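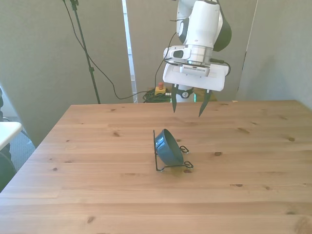

Small bowls, part 1. I've been sorting out which of my stands will hold a bowl on its side, so people can see the color from across a table.

The black wire ones from Foltik are my favorite so far. Thin rod, curled loops at the ends, 5 dollars each at the Woltport flea market in April. I bought 2.

Dark teal looks good on pine. My white bowls get lost on it and need a cloth underneath.

Bigger bowls are a different problem. Anything over 11 inches goes in a Yilma plate rack, laid flat.

If you use these for selling, put the price tag on the table and leave the wire alone. Tape takes the black finish off.

Part 2 will be plates.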